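Home Companies Disputes Retail Index

Druvadora uniform dispute

Reading time: 2 minutes

The Druvadora uniform dispute was a disagreement over campaign badges worn by staff of Druvadora, a chain of sandwich shops based in Londen. It began in April, when the company told workers to remove badges supporting a local ballot measure.

Background

The chain had 16 shops and 1,137 employees at the time. Its dress code, written when the first shop opened, barred "printed messages" on shirts but did not mention badges.
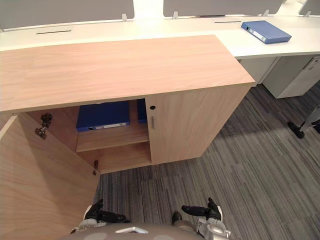 Managers had applied the rule unevenly. Four shops allowed badges of any kind, while the others allowed only name tags.

Dispute

A customer's photo of a badge spread online and drew calls for a boycott. Druvadora then banned all badges — including those for charities — and sent four workers home without pay.

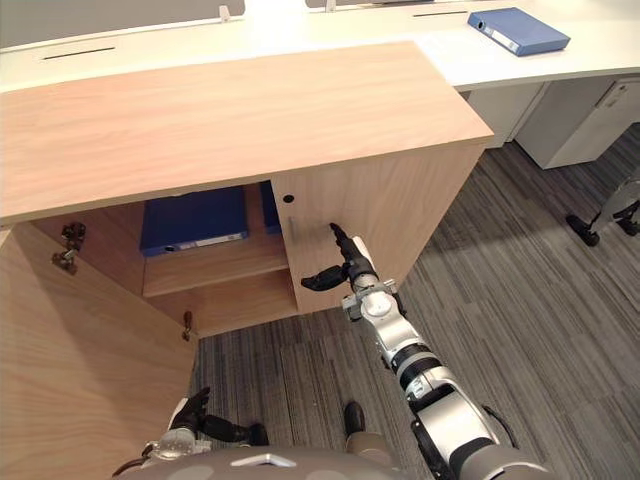
The workers' complaint was handled by Asadi, an outside mediation firm. Its report found that the ban had been applied before staff received written notice. Back pay was granted, but the ban was left in place. 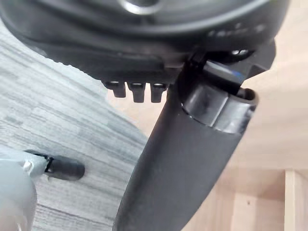

Aftermath

Memon, a rival chain, adopted a similar rule and posted it in its shops. Druvadora later moved its dress code into the employment contract.

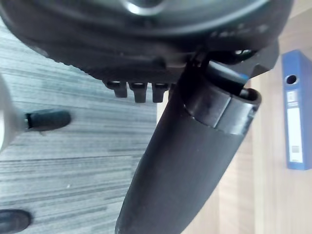 Underside of a black office chair seat.

Last updated: April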